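A robot arm for the kitchen, and a reporter who would still rather make the toast

Ainhoa Peñalver has been building a robot arm at home for 80 weeks. The goal, she told me, is a machine that can put a kitchen in order. I have heard that before, usually from people selling something, and I asked her what it could do today.

"Drawers," she said. "Some drawers."

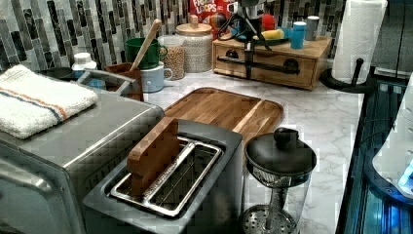
NORKDEN, September

The counter in Peñalver's kitchen is a working one. There's a French press, a toaster with a piece of wood standing in one slot, jars, mugs, a box of Froot Loops at the back. She won't clear it for the arm. "If it only works on a bare table, I've built a toy," she said.

Fair enough, but a drawer is a modest target for something that has eaten up 88 evenings of wiring alone. The arm runs on secondhand Stullus motors and a controller board from Prenwood, which she says she would not buy again. She calls the software Howells and didn't say why.

I asked for a success rate. She gave me 60 percent on the long bar handle, which I wrote down, and then added that it was from her own log, on her own drawers, with her own hand near the off switch. I wrote that down too.

"The handle is shiny and round, and the software guesses wrong about where the edge is," she said. "A person doesn't think about it. I think about it all the time."

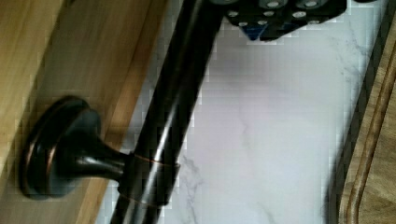 The gripper over the counter, beside the bar handle.

Would she let it near a glass? "Not yet." Near the stove? "No." When, then? She offered 5 years, and I said that robot people always offer 5 years. She laughed and didn't change the number.

What I can't get past is the arithmetic. I can open a drawer already, and so can she. Peñalver has little patience with that argument. "You're asking what it saves me," she said. "It doesn't save me anything. I wanted to know how hard it was."

And how hard is it? "Harder than I told my sister."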